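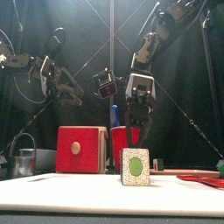

Review: Lonus red cabinet box and speckled block

Posted Dec 20, 2020

I bought the red box and the speckled block together from the Lonus shop in Drunby. They were on the same shelf and the shop was selling the two for $50. They can be bought separately, but the saving on the pair was enough that I didn't think about it for long. I have had them for three weeks and moved them around the house a fair bit in that time.

The red box is a small wooden piece in the shape of a cabinet or drawer unit. The front is a textured red and has a round beige knob in the centre. The wood has been left natural on the side, and that was the part that made me pick it up. A lot of small storage gets painted all over in the one colour and ends up looking like a toy. With this one you get the red from the front and plain timber when you come at it from the side, and in a room that already has timber furniture the two go together without any effort.

The block is the odder purchase. It is close to a cube, white or creamy white depending on the light, and covered in fine black squiggles. There is a big green oval on the front. It stood next to the box in the shop and I thought the two looked good together, so home it came.

The box in use

I started it off in the hallway, where it was meant to hold spare keys and the stamps. That worked well enough, but the hall is dark and the red went very dull in there. It then moved to a shelf in the study, which is 635 mm across, and there it has stayed. There is room beside it for the block and a short row of paperbacks.

The knob is a good size. I have a Grerkine unit in the laundry with tiny flat pulls and I have to use my fingernails to get at anything. A round knob in the middle of the front is the better arrangement on something this small, and you can find it without looking. I would have liked it a shade darker. Beige shows finger marks, and I expect it will need a wipe every so often, particularly if there are kids in the house.

The textured front is pleasant to look at and less pleasant to dust. A dry cloth tends to drag on it. I have gone over to a soft paintbrush and that gets into the surface properly. Mine had a bit of grit on it when it came out of the wrapping and the brush took care of that too. I haven't tried anything wet on the red and wouldn't be in a hurry to.

The unpainted wood came up well with a small amount of clear wax. Lonus doesn't ask you to do this, but I do it with all bare timber in the house as our study gets very dry in January. Keep the wax away from the front. I put a strip of paper over the edge while I was doing it.

One complaint -- the box is light. On a smooth surface it wants to come towards you when you pull at the knob, so I hold it with the other hand. I have since put a couple of felt dots underneath, the sort sold for chair legs, and they did very little. Rubber ones would be better and I'll get some next time I'm at the hardware shop.

The block in use

There isn't a great deal to say about using a block. I keep it at the end of the row of paperbacks, where it stops the last one from sliding down, and sometimes it goes on a pile of bills if the window is open. It wouldn't hold up a row of cookbooks.

What it does do is look good. The black marks are fine enough that from across the room the whole thing reads as a pale grey, and it's only when you get close that you see they are squiggles. The green oval keeps it from being too quiet. I have it facing out, square to the front of the shelf. I tried it turned on an angle for a few days and kept straightening it as I went past.

Speckled surfaces are also forgiving. A bit of dust doesn't show on it the way it does on the box, and I have given it a wipe maybe twice.

The two together

I was a bit worried that red and green would look like Christmas all year. It hasn't bothered me so far. There is a lot more white and black on the block than there is green, and the box has its timber side to calm it down. A pale surface suits both of them. On a white tabletop the red stands out strongly and the block still holds its own, thanks to the black marks. On dark timber the box sank into the background a little and the block took over.

The arrangement I have settled on is the box at the back and to the left, with the block further forward and to the right of it. Side by side in a line they looked like stock in a shop. Leave enough of a gap to get a hand to the knob. I had them closer than that to begin with and was shifting the block every time I wanted a stamp.
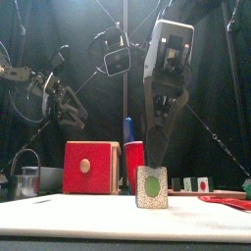
One reader wrote in to say that the box and block were too different in style to be sold as a pair, and that a plain Derkach box in natural timber would be a better match for the speckles. It would be the safer choice, the same reader said, and easier to live with once the red goes out of fashion.

I can see the point about matching. I have had a Derkach box before and it was a tidy piece of work, although it had a finger slot where this has a knob, and I prefer the knob. With plain timber next to it the block would be the only thing on the shelf you noticed. I like having the red there. If you have a lot of colour in the room already, the plain one may well be the way to go.

Would I buy them again

The box, yes. It's a handy small thing with a decent knob and a good strong colour, and the bare wood side lifts it above most of what I looked at. The lightness is a nuisance but it can be fixed with rubber feet. The block I would only buy as part of the pair. At full price on its own it's a fair bit to pay for something that leans against paperbacks, fond as I am of it.

Lonus wrapped both in plain brown paper with no plastic, and the shop was happy to put a second layer around the box for the trip home.

Red box: 3 out of 5, and I'd go higher if it were heavier.
Speckled block: 3 out of 5.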